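# Stop buying grippers off the score sheet

Every gripper comparison I read ends in a table, and the table always has a winner. I've stopped trusting them. The last one I sat through put the Diltesis fingers against the Liledness pair, 40 grasps each on the same set of blocks, and the Diltesis came out 2 grasps ahead. People in the room nodded as if that settled something.

What did those blocks have to do with anyone's work? They were rigid and square, and they were set down facing the same way every time. Give me a limp cloth on a slick tabletop and I'll start paying attention. Give me a phone lying flat, with no edge worth the name to get hold of.

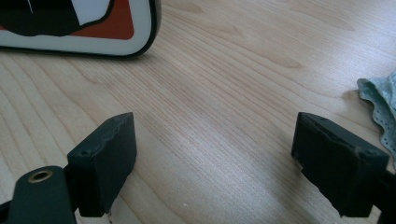
Then there is wear, which vendors treat as a matter of taste. Plodside will sell you a hand-held tool for $900 and send a spec sheet with grip force to the second decimal. I went through all four pages looking for how the pads behave once their rims are scuffed. Nothing. A finger with a chewed edge doesn't have to meet a thin object the way a fresh one does, and I'd like to see somebody measure that before I believe any ranking.

The Villaseñor people at least publish their failed grasps, and I give them credit for it, though they still swap in new pads before each run. I asked why and was told it keeps the results clean. Clean for whom? My lab can't afford new pads every morning. Test the old ones, on awkward things, and print the ugly numbers next to the good ones. Until a vendor does that, I'm keeping the fingers we have.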